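Speaker notes - Plugging things in: contact tasks on a shared-workshop arm
Guido Colombo, Fultstead workshop, talk on 30th August

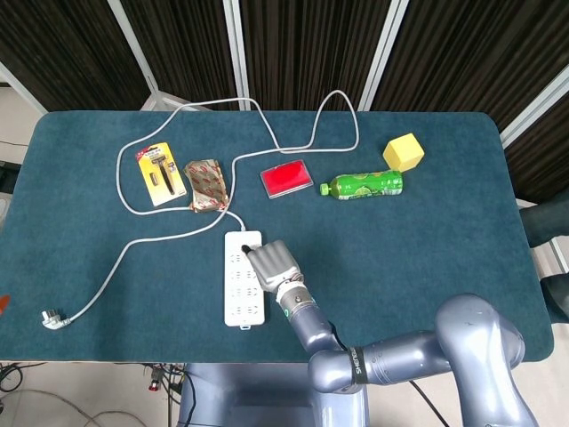
Slide 1. Title. Say name, say the build is called Dondine, say the code is on the workshop server and the link is on the last slide. Mention that questions during the talk are fine except during the force plots, which have to be seen in order.

Slide 2. Scope. I am covering the control side of one arm and one hand. The mobile base is a separate job and I will skip it. The arm and hand were bought in. What we built is the mounting, the wiring, the safety chain and all of the software above joint level.

Slide 3. Why a power strip. It is a cheap object with tight features. The sockets are recessed and the body slides if you push it off axis. It also has a cable, and the cable is stiff enough to move the strip when something else moves the cable. Most of our early failures were cable failures. Pause here and let people read the failure table.

Slide 4. The table. Mat on top, dark and textured. We tried bare tabletop in June and got reflections in the depth data. The mat fixed the reflections and added friction, so the friction estimate had to be redone. Keep this short. Somebody from the Manness group will ask about lighting, and the answer is on backup slide B2.

Slide 5. Clutter. The distractor set includes shiny packaging, clear plastic and soft foam. Foil is the worst for depth. Clear plastic is second. Foam gives a good depth image and a poor contact signal, so it belongs in a different column from the other two. Point at the column headings before going on.

Slide 6. Touch sequence. Walk through the four states:
Approach, arm under position control, fingers held together.
Guarded descent, slow, stop on force threshold.
Contact hold, fingertip on the surface, low stiffness.
Retract along the approach line.
All sockets are unpowered in every test. Say this twice. The plug end of the cable stays out on the mat and the checklist has a line for it.

Slide 7. Threshold. We ran 756 guarded descents. The stop threshold is 2 newtons, filtered. Below that, cable drag on the wrist sets off false stops. Above it, the strip starts to slide before the controller reacts. The usable window is narrow and moves when the hand warms up. We re-zero before each batch, with the hand clear of everything.

Slide 8. Force plots. Three plots, in order: clean contact, edge contact, slide. Clean contact is a step. Edge contact is a step followed by a ramp as the fingertip rolls. Slide looks like clean contact for the first 47 milliseconds and then drops. Classifying too early was our longest-running bug. It survived nearly the whole of June.

Slide 9. Cable handling. No cable model. We tried the one from the Panganiban project and it was too slow for our loop rate. What we do now is mark the cable as a keep-out region for the forearm and accept light contact at the hand. The region is recomputed between motions only. If the cable moves mid-motion we do not see it - this is a known gap and I will say so.

Slide 10. Safety chain. Hardware stop in series with motor power, software stop on top of it, speed cap whenever a person is signed in at the bench. The software stop is never counted as protection. If asked about light curtains: priced, not bought.

Slide 11. Next. Actual insertion, with a plug in the hand. This needs a grasp pose estimate better than the one we have. The regrasp code is written and has only run in simulation.

Backup B1: joint torque calibration. B2: lighting layout. B3: parts list for the mount, with the substitution for the long bolts.

Timing: be on slide 6 by the halfway mark. If late, drop slide 4 and go straight to clutter.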